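Rooms for a machine to practise in

Before Zukamari's household robot is allowed near a real kitchen, its control software is fed recordings from simulated flats. Guido Serra, who runs the collection work, wants short examples with plain goals: go through a doorway, stop beside a table, face a named object.
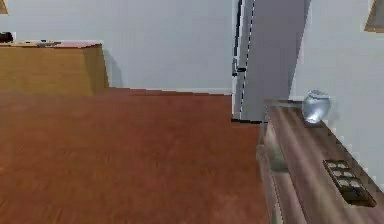

Each run begins from a different spot. An operator steers, the simulator stores the view and the steering command at every step, and a second person writes the instruction afterwards. The April batch held 209 runs. Serra rejected eight, mostly for instructions that matched more than one object.

Tables take up much of the effort. A model trained on bare surfaces does poorly when a laptop and a plant share the top, so the layouts are kept cluttered.
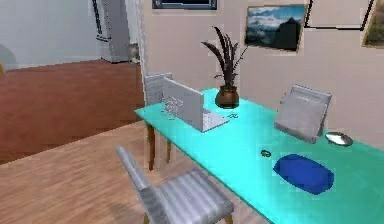

Simulated dining area with a turquoise table, laptop and potted plant.

Rejected runs are recorded again from the same starting point. Serra keeps the originals in a separate folder, which the training script does not read.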